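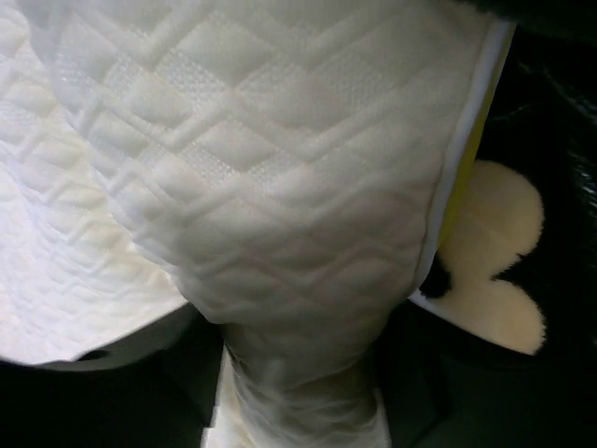

Unit 2, page 594

Communication for Faith-Based Organizations
Course Handout: Writing the Congregational Newsletter

Prepared by Dalia Kazlauskienė for the Brirnthorpe certificate program
Revised 12/19/20

Purpose of this unit

Students who complete this unit should be able to plan, write and edit a newsletter for a congregation, a regional conference or a religious charity. The unit assumes that students have read the material on audiences in Unit 1 and have completed the interview exercise. Those who have not should speak with the instructor before submitting the first assignment.

The newsletter and its readers

A congregational newsletter serves people who already know one another, and it is often read by people who do not. A member who moved away several years ago may still receive it. A family considering a first visit may find it on a website. The writer must therefore identify persons and places that regular attenders would recognize at once. "The hall" should become "the Fellowship Hall on the lower level." Initials should be spelled out on first use, including those of the denomination.

Titles deserve particular care. Practice differs among denominations, and students should follow the usage of the body for which they are writing. Where a member of the clergy is named, the full title appears on first reference and the shorter form afterward. Lay officers are named with their office only when the office bears on the story.

Reporting on meetings and conferences

The most common fault in conference reports is strict order of time. The report opens with the welcome, proceeds to the opening prayer, lists each speaker, and reaches the decision of the meeting in the last paragraph. Readers want the decision first. The following two openings were written for the same event, the September gathering at Grastville.

Version A: "The annual regional gathering began on Friday evening with registration and a light supper, after which Heriberto Ayala welcomed the delegates and introduced the theme."

Version B: "Delegates to the regional gathering at Grastville voted to open a shared media office that will serve congregations from Akisham to Huanca."

Version B is preferred. The welcome and the theme may follow in the second or third paragraph, and the supper may be omitted.

Attendance figures should be given only when they come from the registrar. The Grastville report first stated that 4,000 people had attended. The registration list showed 1,052. The higher number was the count of page views for the streamed services, and a correction had to be printed in the next issue.

Quotation

Sermons and addresses are to be quoted from a recording or a written text. Notes taken by hand are suitable for paraphrase. When a speaker quotes Scripture, the writer confirms the passage and names the translation used. Slips in spoken delivery may be passed over in paraphrase but must not be silently repaired inside quotation marks.

Prayer requests and private matters

Information shared in a prayer meeting is not cleared for publication. Written consent is required from the person concerned, or from a parent or guardian in the case of a minor. A diagnosis, a hospital room number or a home address is not printed even with consent. Darcy Bouchard's guest lecture on this subject is available on the course site and is required listening before the discussion session.

Editing exercise

Work in pairs. Exchange drafts of the conference report and mark the sentence that contains the main news. If it falls below the second paragraph, return the draft for rewriting. Check every name against the printed program. Anatole Mallet will collect the marked drafts at the end of the session.

Required reading

Joar Lundgren, "The Parish Page," chapters on headlines and on corrections. Copies are held at the reserve desk and may be borrowed overnight.

Assignment

Write a report on a recent meeting of a religious body. Attach the meeting agenda and a list of the persons interviewed. Late submissions require the instructor's permission in advance.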